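May
By the Coswood Sound Archive

Getting Your Tapes Off Tape: speaker notes, Friday session

Opening

Say hello, check the people up the back can hear me, ask who's got a shoebox of cassettes at home. (Most hands go up. Last time a woman held up an actual shoebox, so be ready for that!)

I got into this by accident. Coswood had a little community radio station for years, and when it moved out of the old shopfront there was a cupboard full of tapes that was going in the skip. I said I'd take them home for a weekend. There were 341 of them and they lived in my laundry until my other half put a foot down.

What was on them: football calls, the school choir, a gardening hour where the host argues with callers about lemons, a flood warning read out live with the rain going on the roof behind. I'll play the lemon bit here. Let it run, people like it, and it gives me a chance to have a drink of water.

Before you press play

Please don't grab the tape you love most and shove it in the nearest player. Start with one you don't care about. Mine was a rugby club raffle draw. If the machine chews it up, you've lost a raffle draw.

Look through the little window first. If there's white fuzz on the edge of the tape, that could be mould, so keep it in its own bag away from the others and ask someone before you play it. If the felt pad has dropped off, you can swap the whole tape into a new shell. Fiddly, but I've done it at the kitchen table with a jeweller's screwdriver and a podcast on.

Wind it right to the end and back once. Clean the heads. Cotton bud, isopropyl, gentle. I do mine every couple of tapes and the bud still comes away brown.

The gear

I use a Westerberg deck I bought at a garage sale, and it cost less than the cable that goes with it. Any decent deck will do if the belts are good. People ask me about the cheap USB players and my feeling is they're fine for checking what's on a tape and a bit wobbly for anything you want to keep. Play the comparison here, choir first, then choir again. You can hear the piano go seasick in the second one.

Into the computer through a Dendon interface, and then whatever free recording program you get along with. Watch the levels. I ruined a whole afternoon of football by having it too hot, and the siren at three-quarter time came out like a lawnmower.

It all happens in real time. A C90 takes 90 minutes and there's no way around that. I put one on, do the washing up, come back and flip it. You get used to living in halves.

Save as WAV for the keeper and make an MP3 from it to send to your cousins. Don't do any clever noise removal on the keeper. Do it on a copy if you must, and go easy, the hiss isn't hurting anyone.

Writing down what you've got

Boring bit, I'll be quick. Photograph both sides of the cassette and the card before you do anything else. We ended up with 3000 photos, half of them of my thumb, and I still look things up in them every week. Handwriting on the card is often the only clue to who's talking.

File names: year first, then a number, then a couple of words. If you don't know the year, put "unknown" and leave it. I spent ages guessing years and guessed wrong, and then the wrong ones got copied into the Riron newsletter and people rang up.

And stick a number on the tape itself, in pencil, on the paper label. Not on the plastic, it rubs off.

Where to keep it all

Somebody always asks about cloud storage. Yes, if you can afford it and your internet's up to it. Ours wasn't, so we went with hard drives, 2 of them with the same files on both, living at different addresses. One's at my place and the other's across town.

Drives die. Plug them in now and then, open a few files at random and have a listen. Write the year you bought it on a bit of tape on the side. When it starts getting old, copy the lot to a new one and keep the old one as a spare.

Keep the cassettes too, if you've got a dry cupboard. Stand them on their edges, away from the speakers.

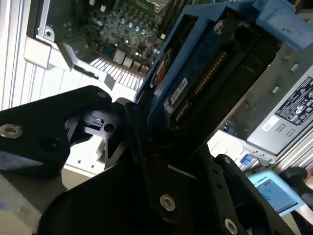
Questions and tea

Leave the lemon recording playing quietly while people queue. Put the cleaning handout next to the biscuits, and remind everyone to bring a test tape to the hands-on session.

Contact the Coswood Sound Archive | Copyright Coswood Sound Archive | Back to top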